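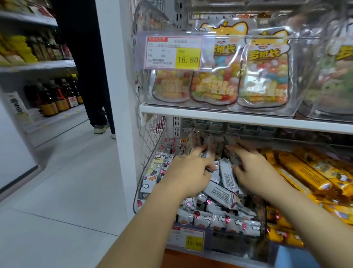 Storing Bakery Bread at Home

Filed under Kitchen. Updated Feb 14, 2024

Bread from a small bakery usually contains no preservatives, so it stales and molds on a shorter schedule than a packaged loaf. The notes below apply to plain wheat and rye loaves. Filled or iced goods follow other rules and belong in the refrigerator.

Cooling

Do not close a bag over a warm loaf. Steam condenses on the plastic, the crust softens, and mold gets an early start. Set the loaf on a wire rack until the bottom crust is at room temperature. A dense rye needs far longer than a white pan loaf.

Counter storage

Crusty loaves keep best in paper or a cotton bag, cut face down on a board. Soft sandwich loaves go in plastic with the air pressed out. A bread box is a compromise between the two. The Pirneck steel box we use has two vent holes at the back; one is taped over in winter, when the kitchen air is dry. In August both stay open and the loaf is checked every morning.

Wipe the box out with white vinegar whenever a moldy loaf has been in it, and let it dry with the lid off. Crumbs left in the corners will carry spores to the next loaf.

Refrigerator

Avoid it for plain bread. Starch firms up faster at refrigerator temperature than on the counter. The exception is a hot, humid kitchen where mold appears before the bread goes stale. In that case chill it and plan on toasting.

Freezing

1. Slice the loaf first. A whole frozen loaf is slow to thaw and has to be used all at once.

2. Divide the slices into packs of 4, with parchment between slices if the crumb is sticky.

3. Wrap each pack tightly, then put the packs in a freezer bag. Hoveo bags with the double seal have held up well; the thin kind splits at the corners.

4. Write the date and type of bread on the bag before filling it.

A 600 g loaf fits in one large bag. Toast slices straight from the freezer. For rolls, thaw in the wrapping, then warm in a moderate oven.

Reviving a stale loaf

Run the crust quickly under the tap, keeping water off the cut face, and put the loaf directly on the oven rack at medium heat until the crust is crisp. Eat it the same day. The method does not work well a second time.

Mold

Discard the whole loaf. Mold threads run through soft crumb well past the visible spot, and trimming does not remove them.

Notes by Ferhat Uçar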